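# Members' Forum: Kitchens, Counters and Fixtures

## Thread: Proposed guidance on natural stone counters in the Makholm flats

**Syafiqah Tuhumury** (moderator)

Members are invited to comment on the draft guidance for kitchen counters in the Makholm flats. The draft will remain open for comment until the end of August. The text under discussion is Section 4, which reads as follows:

> Natural stone, including marble, may be installed in individual kitchens at the resident's expense. The resident shall seal the stone at installation and once a year after that. The association accepts no responsibility for stains, etching or chips.

The present rules permit laminate and solid surface only. They were written when all 126 kitchens were fitted to one pattern, and many have since been altered with permission. Comments should address the wording of the section and its likely effects. Requests concerning individual kitchens should be sent to the office at Cevport.

---

**Fikri Wijaya**

I support the section in principle. I would ask that the second sentence be reconsidered. A fixed yearly schedule does not reflect how sealers perform. Some dense stones need very little, and some marbles take up oil within months if the kitchen is in heavy use. The usual test is to leave a spoonful of water on the surface for a quarter of an hour and see whether the stone darkens. I suggest the following wording: "The resident shall test the stone at least once a year and reseal it where the test shows this to be necessary."

---

**Wahyudi Krishnan**

I must disagree with the previous comment. A schedule can be checked from a receipt. A water test carried out by a resident in private cannot be checked by anyone, and the office would be left to settle disputes on the basis of recollection.

I also question whether marble should be permitted at all. Sealer slows down staining. It has no effect on etching, where acid from lemon juice, vinegar or tomato takes the polish off the surface. Residents who are told to "seal the stone" will believe that they are protected, and they will then complain to the association when dull rings appear under their glasses. Granite and quartzite do not present this difficulty to the same degree. My preference would be to permit those and exclude marble.

---

**Fikri Wijaya**

The point about etching is correct, and the section should mention it. I do not accept that it justifies exclusion. Etching is a matter of appearance. It does not affect the building, the cabinets or the neighbors. The association's proper interest is in weight, water and noise.

A honed finish also shows etching far less than a polished one. A stone with veining and speckles hides small marks better than a plain white slab. Residents should be told this before they place an order, and a paragraph of advice would serve that purpose better than a prohibition. 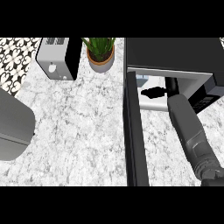 **Bayu Hutapea**

The matter of weight has been mentioned only in passing, and I believe it deserves its own clause. The base cabinets in the Pelupessy wing are the original ones. Several have particleboard sides that have swollen near the sink. A stone slab on such a cabinet will find the weakest point, usually at the cutout, and crack there.

I propose that the section require an inspection of the cabinets before any stone is ordered. The resident would bear the cost. I would further propose that no overhang beyond the manufacturer's limit be allowed without brackets, and that seams be kept away from the sink wherever the layout allows it.

---

**Wahyudi Krishnan**

I support the proposal on inspection. I would add that the inspection should be carried out by a person other than the installer. An installer with a slab already cut has little reason to find fault with the cabinet.

---

**Tsegereda Kassa**

I had marble installed in my previous home at Nenov and lived with it for a number of years, so I offer these remarks from use.

The counter etched within the first month. After the second month I no longer noticed. The real nuisance was rust. A steel can left standing in a damp spot will leave an orange ring, and a poultice removed only part of mine. I would ask that the advice mention metal cans and cast iron alongside lemon juice.

As to cleaning, residents should be warned against vinegar sprays and general bathroom cleaners. Warm water with a small amount of neutral dish soap is sufficient. I would also mention small appliances with rubber feet. Some of these leave marks on pale stone, and a thin mat prevents it.

On the main question, I agree with Mr. Wijaya. Residents who want marble should be allowed to have it and should be told plainly how it behaves.

---

**Wahyudi Krishnan**

I am grateful for the account from Nenov, although I note that it describes etching in the first month and permanent rust marks. I would have cited both as reasons for exclusion. A later buyer will not have chosen to live with them.

---

**Tsegereda Kassa**

A later buyer may look at the counter before signing. The same buyer accepts worn floors and old tile on the same terms.

---

**Syafiqah Tuhumury** (moderator)

I thank members for their comments. There appears to be agreement on the inspection of cabinets and on a paragraph of advice concerning acids, rust and cleaning products. There is no agreement on the inclusion of marble or on the sealing schedule.

The revised text will therefore carry 2 alternative versions of the opening sentence. The provisional wording of the new clause is:

> Before ordering stone, the resident shall have the base cabinets inspected by a qualified person independent of the installer and shall file the report with the office.

Members who wish to comment on the clause should quote reference 1774 in their reply.

---

**Bayu Hutapea**

Reference 1774. The clause is acceptable. I ask that "base cabinets" be changed to "base cabinets and any supporting wall," as the peninsula kitchens in the Pelupessy wing rest partly on a stud wall.

---

**Fikri Wijaya**

Reference 1774. I support the amendment. I maintain my objection to the fixed yearly schedule and ask that it be recorded.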